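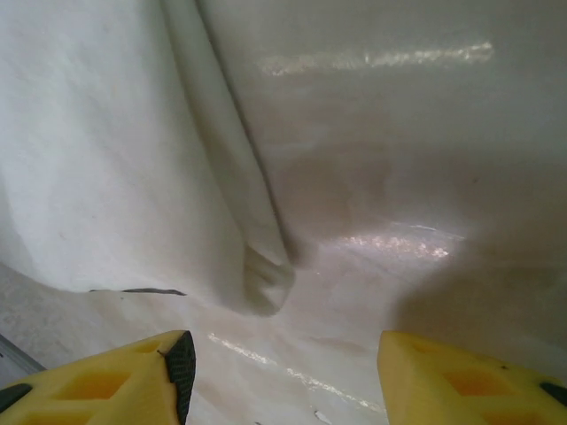 Does it matter how a plain white cloth is folded before it goes on the shelf?
Less than the folding guides claim, going by what our group measured in July.

Our project began with a leaflet from Hirarent, the linen rental place that lets students sort returns for course credit. The leaflet says a cloth folded in thirds "stays flatter, stacks higher and saves time." No source is given for any of it. Ayane Ishida asked where the numbers came from and was told it was common knowledge in the trade. That seemed like a good enough reason to test it.

We compared two ways of folding. Thirds is the leaflet's way. Halves is what most of us do at home: bring one long edge over to the other, smooth it, and do it again from the short side. Lamai Phetsri wrote the instructions for both and we all had to follow them, including Jozef Kuipers, who already folded for a living one summer and did not enjoy being told how.
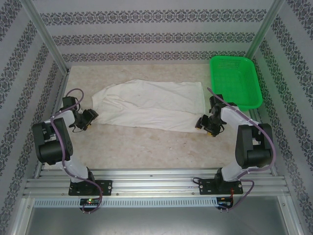 The first fold decides most of what comes later. If the top layer lands short of the edge underneath, every fold after it carries the mistake along, and the finished cloth is thick at one side and thin at the other. Smoothing by hand hides this but does not fix it. We started again on any cloth where the first fold was off by more than a finger's width, and those restarts are in the totals.

We folded 200 cloths in all, half each way. Total folding time was 2,820 seconds, so an average of 14.1 seconds per cloth. Thirds came out slower than halves, by less than a second. I would not build a leaflet on that. Gerd Fuchs thinks the gap would grow with larger cloths, and he may be right, but we did not have larger cloths and I don't want to guess in a results section.

Restarts were more interesting. There were 66 of them, and well over half were in the thirds group. The leaflet does not mention restarts. 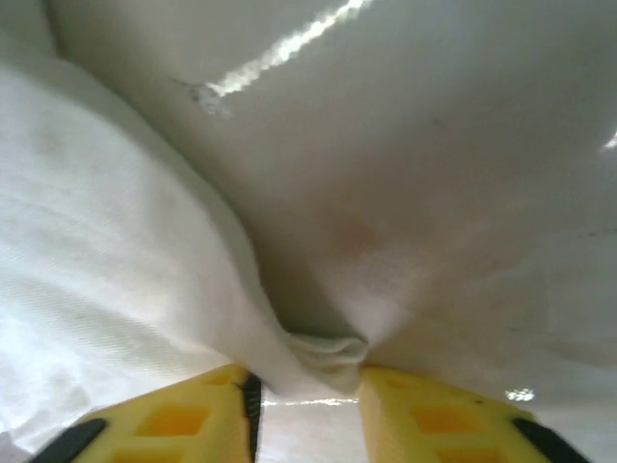 Edges gave us more trouble than we planned for. A hem that rolls under itself is hard to line up with anything, and picking the cloth up by one corner usually drags the rest out of shape. Erdal Aydoğan's suggestion was to lay the whole thing out and flatten the hem before folding. It helped, though it added a step that neither method officially includes. We allowed it for both.

For flatness we put a board on each finished stack and measured the height at the four corners. The stacks folded in thirds were a little more even. They were not taller or shorter in any way that would let you fit more on a shelf – the same amount of cloth takes up close to the same amount of room, which should not have surprised us as much as it did.

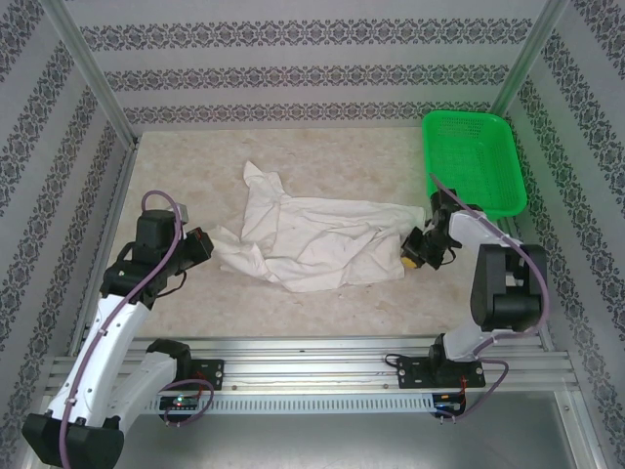
Should a cloth be shaken out before folding?
A quick shake helps with a badly crumpled one, but for most of ours, laying it down and pulling the corners apart did the same job.

There are weak points in all this. The five of us knew which method we hoped would lose. We got faster as the day went on, and although we switched methods every ten cloths, that only partly takes care of it. The cloths were also not identical, and a few had marks or stretched hems.

Our recommendation to Hirarent is to pick either method and have everyone use it, and to take the words "saves time" out of the leaflet. We have not heard back.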